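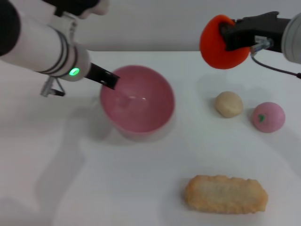

Screen Distribution, Unit 6: How a film gets from the festival to your lounge room
Notes by Nesma Mahrous

Welcome back, everyone. I promised last time that we'd leave the theory alone for a week and follow one title all the way down the line, so that's what we're doing. Please have your windowing chart from Unit 5 handy, as I'll be scribbling all over mine.

Our title is Dreseck, a ninety-minute mountain thriller made on very little money and a great deal of borrowed ski gear. It was picked up by Dronier, a small distributor with a fondness for genre pictures, and it opened in March on 200 screens. By the end of the second week it was down to a handful, and if you remember our chat about holdovers you'll know why the exhibitors weren't keen to wait any longer!

Terms to know before the tutorial

Theatrical window: the period in which a film plays only in cinemas. For Dreseck it was short, and the contract allowed for that from the beginning.
Day-and-date: cinema and home release at the same time. Dronier considered it and decided against it (we'll argue over whether they were right).
Minimum guarantee: the money a distributor pays up front, recovered from receipts before the producers see another cent.
Sell-through: discs bought by customers, as opposed to discs shipped to shops. Students mix these two up every single year, and I did too when I started, so don't feel bad about it.
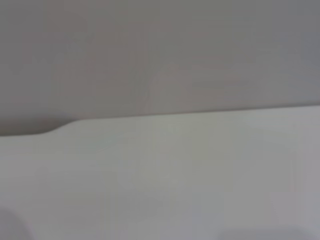 Now to the disc itself. Dronier didn't press its own; it licensed the home rights to Drurkton, a collectors' label, who put out a Blu-ray with a commentary, a deleted opening and a rather lovely booklet. The first run was 1,826 copies. Of those, 879 went in pre-orders through the label's own website and 515 were sold in shops over the first month. Work out the sell-through for yourselves and bring the figure along, together with a sentence or two on what you'd do with the copies left over. Would you discount them, or hold your nerve?

You'll also want to look at the artwork. The theatrical poster sold the mountain, while the disc sleeve sold the lead actor's face, and Ouazzani, the design studio, worked on both. I'm very fond of the poster, but I can see what they were thinking with the sleeve, especially once it has been shrunk to a thumbnail on a shop page.

For next week: read the rights schedule in your course pack (the pages on territory are the dull ones, but do read them) and draft a one-page release plan for a film of your own choosing. Older titles are fine. Bring two copies so you can swap with a neighbour.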